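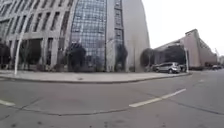
一个送货小车的学习系统，到底需要多少路面的例子？我现在的回答是：先看种类，再看数量。同一条路录得再多，系统学到的还是那一条路。

我从三月开始给 Goltside 这个项目收集例子。中文不是我的母语，写得慢，请大家多包涵。这篇主要记下我们怎么录、怎么挑，给后来加入的同事看，也给自己看。

## 怎么录

我们的小车叫 Kombo，镜头的位置很低。低的镜头看路缘石，和人站着看很不一样：近的地方很高很大，远的地方很快变成一条线。所以我不太相信从别处借来的行车录像，那些录像的视点太高，模型学了以后，对路缘的距离总是估计得不好。

每一段录像分成 8 秒的小段。操作的人用手柄开车，速度和方向跟画面一起保存。开始之前我检查三件事：

- 时间有没有对齐。手柄的信号如果晚了，整段都不能用。
- 镜头有没有灰。
- 存储卡还剩多少空间（这个我忘记过，很惭愧）。

镜头是广角的，楼房的直线会变弯。我们讨论过要不要先校正，最后决定保留原来的画面，只把校正的参数另外存一份。车上跑的时候用的也是原来的画面，训练和使用应该一样。

## 怎么挑

我喜欢阴天录。天是白的，树和楼没有很硬的影子，标注的人容易分清哪里是裂缝，哪里是影子。可是只有阴天也不行，模型到了太阳下面会把树影当成坑。现在我们的表格里，天气是单独的一列，晴天的那一格还很空。

路面的裂缝、补过的地方、白色的虚线，这些都要有。第一版模型看到细的裂缝就减速，原因很简单：例子里的裂缝太少，它以为是台阶的边。后来我专门挑了 100 段有裂缝、小车正常开过去的，加进训练，再用没有见过的路来测，误减速少了很多。

有人和骑车的段落要另外放。
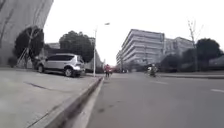 Dolix 在上一篇下面留言：“你们只录顺利的情况吗？小车开歪了以后怎么回来，模型从哪里学？”

这个问题很好，我想了两天。我们开始的时候确实只录顺利的，操作的人开得太漂亮，一直在路的同一个位置，模型一旦偏了就不知道怎么办。现在的做法是，操作的人故意让车慢慢偏向路缘，然后再开回来。保存的时候，偏出去的那一部分不作为学习的动作，只留下开回来的部分。切的位置要人来看，我试过用程序自动切，常常切早了，把“往路缘开”也教给了它。

这样的回正段落现在有 19 段，太少。我希望每一种路缘都有：直的、弯的，还有旁边停着车的。停着的车特别麻烦，从低处看，车身会挡住很多后面的东西，小车应该提前慢下来。操作的人自己如果不慢，模型也不会慢，所以这一类我要求同一个地方由两个人各开一次，然后比较。

## 标注的小问题

远处的东西应不应该标？我们用的工具是 Viltance，放大以后，很远的车只是几个模糊的点。我的规定是：看得出是人或者车，就标；看不出，就标“不确定”，不要猜。标注的人一开始不喜欢用“不确定”，觉得好像没有完成工作。我在说明里加了一句，写“不确定”也算完成，后来大家用得自然多了。

人的位置也有争论。有人贴着路缘走，算在路上还是在人行道上？现在看脚，脚看不清楚就看前后几帧。如果前后也看不清楚，还是“不确定”。

下一步我要补晴天和回正的段落，然后把按地点分训练集和测试集的脚本重新写一遍。旧的脚本是按文件名随机分的，同一条街的相邻两段会分到两边，测试的分数高得不真实。脚本写好以后，我会把新旧两个分数一起贴在这里。

2020-07-03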